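**Protokoll Anschaffungsrunde, September 2025**

Dabei waren Ayana, Tsehay, Herr Cluvholm (zugeschaltet, mit Bellen im Hintergrund) und ich. Ich schreibe wieder mit, also beschwert euch bei mir, wenn was fehlt. Angefangen haben wir mit Verspätung, der Raum war noch belegt.

## 1. Greifer: zweiter Satz Finger

Das war der Punkt, der letztes Mal liegen geblieben ist. Ich hatte das Angebot von Skolov dabei: ein Satz Ersatzfinger mit Belägen für 524 Euro, netto, Versand geht extra. Ich finde das ordentlich viel Geld für zwei Finger, aber wenn uns mitten in einer Versuchsreihe einer verbiegt, stehen wir da und können gar nichts machen! Die Würfelaufgabe mit dem Korb soll ja bis in den November hinein laufen, und da wird nun mal ständig gegriffen.

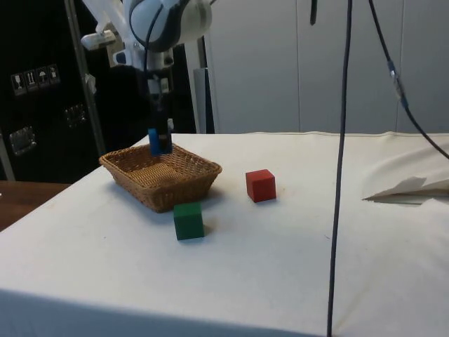
Tsehay Sisay meinte dazu, man solle lieber gleich nur die Beläge nachkaufen, die Finger selbst hielten ewig, verschleißen würde allein das Gummi. Ayana war da anderer Ansicht und wollte den kompletten Satz, weil das Umbauen der Beläge sonst jedes Mal an ihr hängen bleibt (verständlich, letztes Mal ging ein ganzer Nachmittag dafür drauf). Wir haben eine Weile hin und her geredet und uns dann auf Folgendes geeinigt:

- Ein kompletter Satz wird bestellt, Kosten wie im Angebot.
- Zusätzlich frage ich bei Skolov an, was die Beläge einzeln kosten.
- Ayana schreibt in die Mappe, wann zuletzt gewechselt wurde. Das steht bisher nirgends.

## 2. Wartungsvertrag für den Arm

Milico hat endlich ein schriftliches Angebot geschickt, 3280 Euro für 12 Monate, mit einem Besuch vor Ort und Telefonsupport. Herr Cluvholm hatte noch die Zahl vom Frühjahr im Kopf, da waren es 3081 Euro. Die Differenz von 199 Euro kommt laut Begleitschreiben von den Anfahrtskosten. Mir gefällt das nicht so richtig, ein Besuch im Jahr ist ein Besuch im Jahr, und die Strecke ist ja wohl dieselbe geblieben.

Ayana fragte, ob Leihersatz drin ist, falls der Arm mal eingeschickt werden muss. Ich hab im Angebot geblättert und nichts dazu gefunden. Tsehay fand, ohne Leihersatz sei der Vertrag eigentlich nur eine teure Telefonnummer. Ganz so hart würde ich es nicht sagen, aber unterschreiben wollte das in der Form auch keiner von uns. Ich rufe also noch mal bei Milico an, frage nach dem Leihersatz und nach dem alten Preis. Der Punkt kommt beim nächsten Mal wieder auf die Liste.

## 3. Tisch, Kabel, Kleinkram

Jetzt wurde es bunt, wie immer bei Kleinkram. Erst mal die Kabel: Hinten am Sockel liegen sie in Schlaufen auf dem Tisch, und ich hätte da gern einen richtigen Kabelkanal oder wenigstens Klettbänder in vernünftiger Länge. Herr Cluvholm möchte außerdem, dass wir die Steckdosenleiste in die Planung mit aufnehmen, sie soll unter die Platte geschraubt werden. Dann die Tischdecke. Die hat inzwischen Flecken, und Ayana würde gern zwei neue kaufen, damit eine in die Wäsche kann, während die andere drauf ist. Das kostet fast nichts, machen wir!

Beim Korb bleiben wir bei Geflecht. Ich hatte einen glatten Kunststoffkasten vorgeschlagen, aber dann wären die neuen Durchläufe mit den alten nicht mehr vergleichbar, und dafür haben wir schon zu viele davon. Einen zweiten Korb der gleichen Sorte hätte ich trotzdem gern im Schrank, falls es den irgendwann nicht mehr gibt.

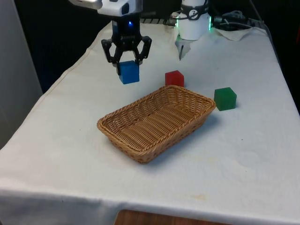 ## 4. Würfel nachkaufen, ja oder nein

Rot, grün und blau haben wir. Ayana hätte gern noch Gelb und zwei weitere Größen, und zwar am liebsten gleich als ganzen Kasten. Ich war erst dagegen (ich sehe schon, wie das Zeug überall herumliegt), hab mich dann aber überreden lassen. Für die Planung der nächsten Aufgabe brauchen wir sowieso eine Variante, bei der der Greifer weiter aufmachen muss, und das geht mit einer einzigen Würfelgröße schlecht. Die Kantenlängen misst Ayana vorher gegen den Öffnungsweg vom Greifer ab, bitte wirklich vorher.

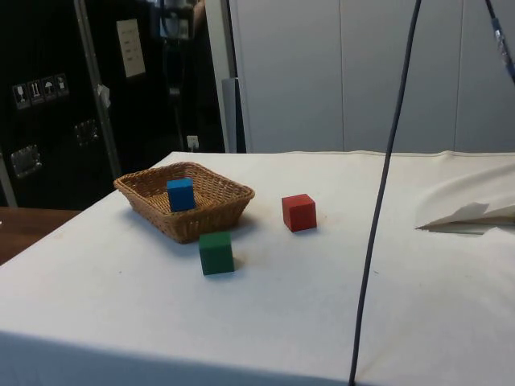 Laut Tsehay sollte man mit dem Kaufen warten, bis die Aufgabe fertig beschrieben ist, sonst stünde am Ende ein Kasten da, aus dem zwei Teile gebraucht werden. Da ist was dran. Also: erst die Beschreibung, dann die Bestellung. Ayana liefert einen Entwurf, ich lese gegen, Herr Cluvholm gibt das Geld frei.

## Offen

- Milico anrufen wegen Leihersatz und Preis (ich)
- Finger bestellen, Beläge anfragen (ich)
- Tischdecken und Klettbänder (Ayana)
- Entwurf Aufgabenbeschreibung mit Würfelgrößen (Ayana)
- Angebot für einen Kabelkanal einholen (Tsehay)

Nächster Termin kommt per Mail, Herr Cluvholm muss erst in seinen Kalender schauen.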